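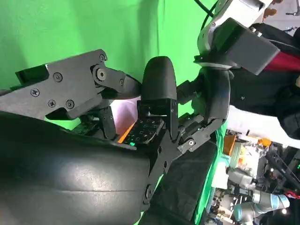
Drelley Community Hall
Room Rental: Frequently Asked Questions

Who may rent a room?
Any resident or registered group may apply. Applicants must be at least 20 years of age.

Which rooms are available?
The Arance Room seats 243 guests. The Uller Room is smaller and is rented by the half day only.

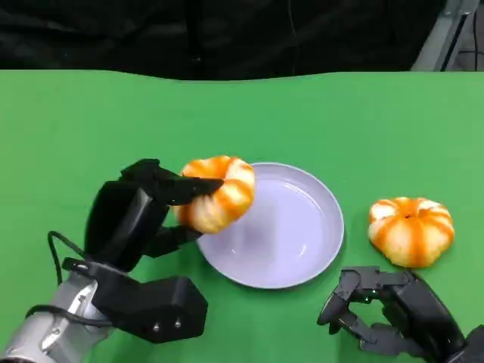
Page last changed: 25 Jul 2025

How do I apply?
Submit the rental form to the Bookings Office. Requests are handled in the order received, and a reply is normally sent within 2 business days.

Is a deposit required?
Yes. The deposit for the Arance Room is $287 and is returned after inspection. Cleaning charges, if any, are deducted first.

May we serve food?
Food and soft drinks are permitted in both rooms. Alcohol requires written approval from the Hall Manager, Setsuko Furukawa.

Can I change my date?
One change is allowed at no charge - later changes are treated as new requests.

Is parking provided?
Parking is available behind the building. Spaces cannot be reserved.

Whom do I contact about an invoice?
Please write to Ryota Ogura, Accounts, and include your booking number.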